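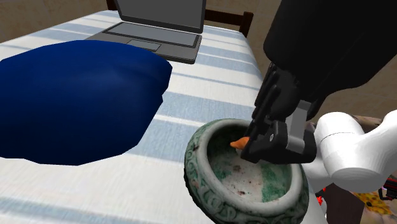
Striped cloth, bowl and laptop.

Extras wanted: Groslow

Director Begoñe Montoya is shooting a low-budget horror feature in Istwood this October and needs 66 villagers to be chased through a turnip field. Eight of you will be eaten. Acting experience is welcome but rarely shows at that distance.

We pay £200 for the night shoot, plus soup. Bring wellies and a coat you don't love. Strong swimmers, please say so.

Write to Indamer Casting by 30 April 2024 with your height and shoe size.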